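Visita à fábrica de estofos da Hinura

Em maio fomos conhecer a unidade da Hinura em Gremow, aberta ao público durante uma manhã. O ponto de encontro era a portaria norte, às 9h30. O parque de estacionamento é pequeno e fica cheio depressa; deixámos o carro na rua de trás, junto ao armazém da Traseck.

A visita começa na carpintaria, onde se cortam as estruturas em pinho e faia. As peças são marcadas a giz e empilhadas por modelo. Dali passa-se para a sala das espumas, a mais abafada de todas, com blocos de várias densidades encostados à parede. A guia deixou-nos sentar em duas amostras – uma para assento, outra para costas – e a diferença nota-se logo.

O corte dos tecidos ocupa o piso de cima. A fábrica trabalha com cerca de 200 referências, quase todas fornecidas pela Prajapati, e guarda um retalho de cada uma em gavetas etiquetadas. Os tons acinzentados são os mais pedidos para sofás de sala. Os amarelos saem pouco, mas continuam no catálogo.

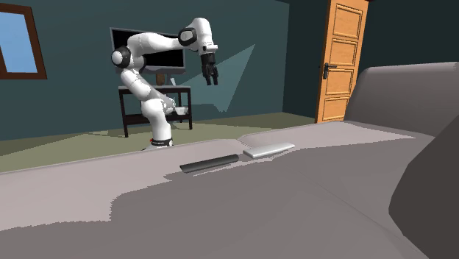 Uma senhora do nosso grupo perguntou se valia a pena mandar estofar de novo um sofá antigo, e acrescentou que o dela tinha molas boas mas o tecido já estava gasto nos braços. A guia respondeu que depende da estrutura. Se a madeira estiver firme, troca-se a espuma e o tecido e o prazo anda pelas 5 semanas. A recolha em casa paga-se à parte.

Na costura não se pode fotografar. É uma sala comprida, com boa luz natural, e as costureiras trabalham aos pares nas peças maiores. Ficámos ali bastante tempo a ver fechar uma almofada de canto, que tem mais costuras do que parece por fora.

O percurso acaba na loja da fábrica. Há peças de fim de série com desconto: vimos um cadeirão a 270 euros e um sofá de dois lugares a 500, com um defeito pequeno no forro de baixo. Trouxemos só um saco de retalhos.

A entrada é gratuita, com inscrição prévia. Convém levar calçado fechado, obrigatório na carpintaria. O café mais próximo fica do outro lado da rotunda e serve almoços a partir do meio-dia.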